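Thread on shelf dust and why I changed how I store small things in the living room. Numbered so replies can point at a post.

1/ Background: ground-floor apartment on Terngate, windows on the street side, forced-air heat. I wipe surfaces on a fixed schedule and log what comes off on the cloth. Started in May.

2/ Most household dust is fiber. Clothes, bedding, rugs, paper. Soil comes in on shoes and stays mostly near the door. If your dust is gray and clumps, look at the fabric in the room before you blame the street.

3/ Paper goods shed more than people expect. Pull a tissue next to a window with low sun behind it and watch the air. The lint settles within a few feet of the box.

4/ Vents matter more than windows in my place. The shelf below the supply vent collected a visible film in 2 days. The same shelf on the opposite wall took 6.

5/ Filter notes. I ran the cheap fiberglass panel first, then a pleated one from Dedier. The pleated one caught more fine dust and cut airflow a little. Check what your blower is rated for before going denser.

6/ Do not dust dry. A feather duster moves particles from the shelf to the air, and they are back on the shelf by evening. Slightly damp microfiber, folded in quarters, new face for each surface.

7/ Order of work: top shelves, then tables, then floor. Vacuum last, slowly, with the blower off. Wait half an hour before turning it back on.

8/ Humidity. Below about 26 percent I get static on the TV stand and dust sticks to it. A small Ridness humidifier on low fixed that. Do not overdo it – condensation on the window frames is a worse problem.

9/ Loose objects are the real time cost. Moving 23 small items to wipe one table takes longer than the wiping. I grouped the remotes, pens and coasters into containers and got the job down to a few lifts.

10/ Container rules: smooth outside, no fabric, no wicker, no open weave. Lid where possible. Light enough to pick up with everything still in it. My old Espiritu basket failed on three of those and now holds potatoes.

11/ Tissues go in a lidded box with a slot. Both hands on the sides, lift, wipe under it, put it back. 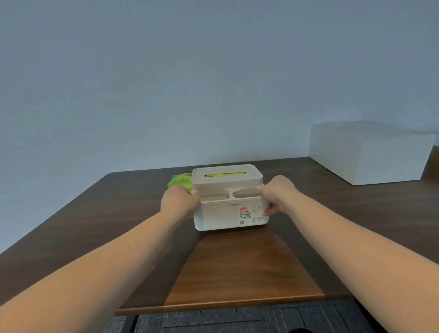
12/ Next: lampshades. Lint roller for fabric, damp cloth for plastic, bulb off and cool in both cases. I will post the log for the bedroom once the new filter has a full month on it.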